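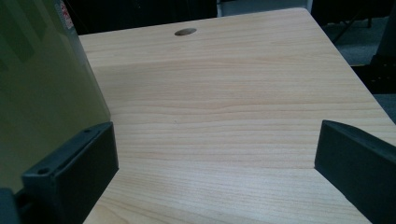

Bon. Deuxième semaine avec les pinces à main, je note tout ici en vrac avant d'oublier, je remettrai en ordre plus tard (ou pas).

Rappel pour ceux qui débarquent : j'ai deux pinces sur le bureau, la Jisen et la Bellent. Le principe est le même, on tient le truc à la main, caméra embarquée, on fait le geste, on enregistre. Après je rejoue tout ça sur le bras Aranda. En théorie.

La Jisen d'abord. Doigts en blocs, plastique gris foncé mat, faces internes bien plates. Très plates. Trop ? Sur les gros objets c'est parfait, la surface de contact est énorme, rien ne tourne. Sur les petits c'est pénible, il faut arriver quasi couché sur la table pour que le bord attrape quelque chose. J'ai passé la soirée de jeudi à essayer de ramasser des vis. 18 réussies sur 57 tentatives. Pas glorieux. Et encore, j'ai compté large.

Avec la Bellent, mêmes vis, nettement mieux, les bouts sont plus fins et il y a un peu de souplesse. Par contre dès que l'objet est lourd ça plie et la position enregistrée ne veut plus dire grand chose. Un mug plein, oubliez.

L'ouverture maintenant. Jisen largement devant. Doigts écartés à fond on a une vraie place pour viser, on voit la table entre les deux, on voit ce qu'on fait. Sur la Bellent les doigts mangent la moitié de la vue et on finit par saisir au feeling.

Parlons caméra justement. Même module sur les deux, même réglages, donc la comparaison est honnête. Ce que j'ai retenu :

Monter la caméra bas = on voit très bien les doigts et le plateau, on voit mal ce qui arrive derrière. Monter haut = l'inverse. J'ai fini à mi-chemin et je suis moyennement content.

Mon bureau en bois clair pose un souci au suivi. Le veinage est fin, tout va dans le même sens, et quand on se déplace le long des fibres le logiciel Rernix perd un peu le fil. Rien de dramatique mais la trajectoire fait des petites vagues. Le passe-câble au fond du plateau aide bien, c'est bête mais c'est le seul repère net de ce côté. J'ai pensé à coller des marqueurs partout. Pas envie de ruiner le bureau. Peut être une nappe moche à motifs, à voir.

La lumière : diffuse, toujours. Avec la lampe de bureau en direct j'avais une tache blanche sur le vernis et l'exposition partait dans tous les sens. Lampe éteinte, problème réglé.

Côté prise en main. La Jisen est lourde vers l'avant, après 2 heures le poignet tire. Les vis des doigts sont accessibles par le dessus, ça j'aime bien, on démonte sans tout ouvrir. La Bellent est plus légère mais pour changer un doigt il faut retirer 4 vis planquées sous le capot, dont une que j'ai déjà foirée. Tournevis trop gros, ma faute.

Le contrôleur, j'en ai déjà râlé en août, je vais faire court. Le Rernix marche avec les deux, mais la calibration d'ouverture se perd quand on débranche la Bellent. À chaque fois. Faut refermer à fond, rouvrir à fond, valider, recommencer si la LED reste orange. Avec la Jisen il retrouve ses valeurs tout seul. Je ne sais pas si c'est le firmware ou le cable, j'ai testé un autre cable, pareil, donc firmware je dirais.

Rejoué sur l'Aranda : les gestes faits à la Jisen passent mieux. Le bras descend, s'arrête où il faut, serre. Ceux de la Bellent arrivent un poil trop bas et les doigts frottent le plateau. Décalage constant donc sûrement une cote fausse dans mon fichier, j'ai pas encore remesuré.

Pour l'instant je garde la Jisen montée par défaut et je sors la Bellent pour les petites pièces. Je voudrais bien imprimer des embouts plus fins pour la Jisen, un truc biseauté, ça règlerait peut-etre l'histoire des vis. Si quelqu'un a déjà un fichier qui traine je prends.

À faire : remesurer la Bellent, essayer la nappe, racheter des petites vis.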